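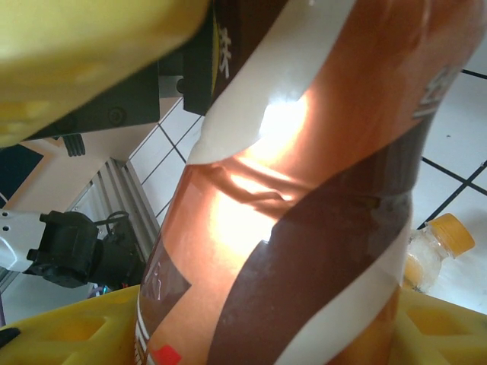
My son is a junior linebacker and he told a school in February that he was coming. Not signed, obviously, he can't sign until senior year, but he said the words on the phone with the position coach and then he posted it. We had a little family party in the kitchen, and the drinks were all bottles like the one with the orange and brown stripes, because he picked them out for being close to the school colors. Now the coach who recruited him has left, the new guy has called 2 times since spring, and my kid came down to breakfast and said he wants to open things back up. I'm fine with it! It's his life. But how do you do this without burning everybody? Does he call first or post first? Does he have to tell the other schools that stopped writing? And do we owe the first school anything for the visit? We paid our own gas and hotel, 428 miles each way, they fed us lunch and that was it. His high school coach is a good man but he has never had a player get offers before, so he's kind of learning along with us.

Posted by cledlow_mom in High School Recruiting

Mbali Oosthuizen

Been through this with my oldest (safety, not linebacker, but same circus). Call first, always. Your son makes the call himself, you stay in the other room and bite your knuckles. He asks for the head coach, and if he gets sent to voicemail he calls back at a normal hour and tries again. He shouldn't do it by text. Mine tried to do it by text and I took the phone away.

What he says can be really short. Thank you for the offer, thank you for the time, I'm going to look at other schools, I wanted you to hear it from me. He might get a cold answer. He might get a "well, your spot may not be here if you come back," and he should be ready for that one, it stung my kid pretty bad and I wish I'd warned him. He can just say he understands.

Then he posts. Keep it to a few lines and don't mention the coach who left, even if that's the whole reason. Other staffs read those posts and they're looking for whether he blames people. We wrote ours out on paper at the dining table and crossed out most of it.

About the other schools, yes, have him write to each one separately, with his new film and his spring measurements. Ours went out to 4 coaches and two wrote back the same night, one at 11 p.m., which tells you what kind of hours these people keep. The other two never did. And no, you don't owe anybody for a lunch. A verbal commitment isn't a contract on his side or on theirs. I'd still send a thank-you card to the recruiting office, the lady who set up our visit was lovely to us and she had nothing to do with who got hired.

One more thing, talk about camps before he makes the call. If he's signed up for that school's summer camp and you've paid, ask about the refund first. We didn't, and we ate the fee.

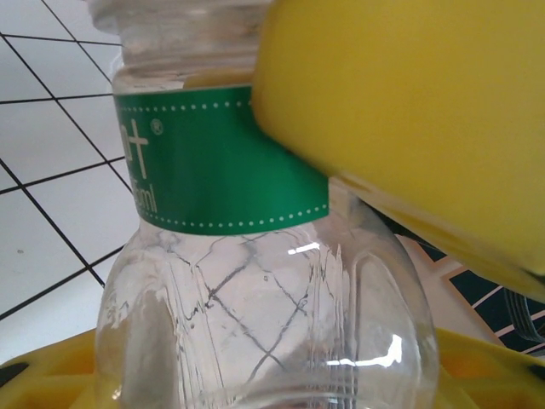 Page last changed in February, 719 views

Xaba54

post first, then call. coaches do it to kids all the time so why be polite about it. my nephew found out his offer was gone from a group chat. also get him on the Zurnum site and put his 40 time up, everybody uses it now

Celtex_Dad

I'd go with what Mbali wrote. I get where Xaba54 is coming from, I've been mad at a college coach or two myself, but these guys change jobs every couple of years and they all know each other. The assistant your son is short with this spring could be the coordinator at the school he really wants next year. That happened on our team, and it went okay only because the boy had been decent about it the first time.

I'd add a bit about the high school coach. Tell him before the college hears, even if it's an hour before. He's going to get the phone calls afterward and he'll want to know what to say. Ours got one during practice and had no idea what the man was talking about, and things were pretty frosty at the next booster dinner!

Also, your son might want to sit down and write out what he's looking for now. Was it the coach he liked, or the school? If he'd still want to go there with a broken leg and no football, maybe he gives the new staff one more phone call before he does anything. My son made that list, slept on it, and stayed where he was. His roommate this fall is a kid who did the opposite and came over from somewhere else, and they're both happy, so I don't think there's one right way to go here.

Good luck to him. Linebackers who can run always find a home.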